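Sticky headers and the missing border

August 11, 2023

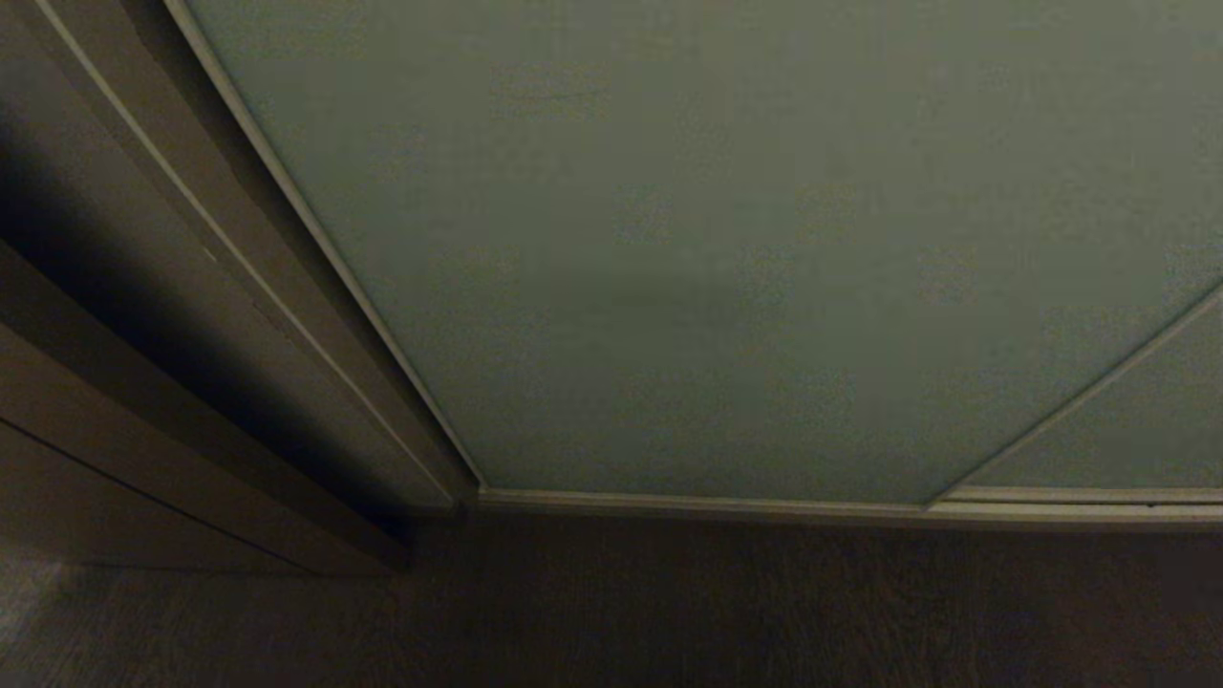
Gray-green wall and cream baseboard.

I spent part of July rebuilding the order screens for Kultus, and one bug took far longer than it should have. I'm writing it down so I can find it again.

The page has a long list of orders with a header row that stays put when you scroll. I set position: sticky and top: 0 on the header cells, gave them a background color so the rows wouldn't show through, and moved on. It worked the first time I tried it, in the small test file.

Then I put it into the real template and the header scrolled away with everything else. The cause was a wrapper div, three levels up, with overflow: hidden on it. Someone had added it years ago to contain floats. A sticky element sticks to its nearest scrolling ancestor, and overflow: hidden makes an element count as one, even if it never scrolls. I changed it to display: flow-root, which contains the floats just as well, and the header stuck again.

The second problem was the border. The line under the header was there when the page loaded and vanished as soon as I scrolled. With border-collapse: collapse, the borders belong to the table and not to the cells, so they stay behind when the cells move. There are two ways out of it. You can switch to border-collapse: separate with border-spacing: 0 and draw borders on one side of each cell only, or you can fake the line with an inset box-shadow. I went with the first. The shadow looked fine on my monitor but blurry on the laptop when zoomed.

Nerys Skyrme tested it for me with 200 rows and found one more thing. The site has its own fixed bar at the top, so top: 0 put my header underneath it. I now set the bar height in a custom property and use that for the top value in both places.

The Corndale pages use the same template and I haven't checked those yet. They have 13 columns and scroll sideways on a phone, so the wrapper there needs overflow-x: auto, and that brings the first problem right back. If I get it working I'll post the code.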